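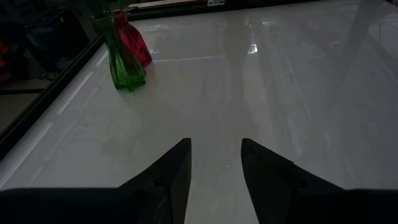 I've booked the one-day pistol safety class at Multgate in February and I'm stuck on the paperwork. The booking email has a link to a medical declaration, and the range's own page has a separate waiver. Do I need both, and can I sign them on my phone? I've got a big white table with a glossy top to spread everything out on, but no printer. The class starts at 8 and I don't want to be turned away at the desk.
Posted by rimfire_novice

Ornari
You need both. The medical declaration goes to the instructor and the waiver goes to the range, and they don't share them. Multgate wanted ink signatures when I did mine, so phone signing was no good. The library will print them, 3 pages in all. Sign in black and bring photo ID. If you've lost the link, search your inbox for Amau, the booking system they use.

prothero23
just turn up early, they had spare forms when I went

Old Backstop
Spare forms are fine for the waiver. I wouldn't risk it with the medical one, as the instructor reads it before the day and may ring you about it. Email them and ask if a scan will do until you can hand over the paper copy. They answered me the same afternoon.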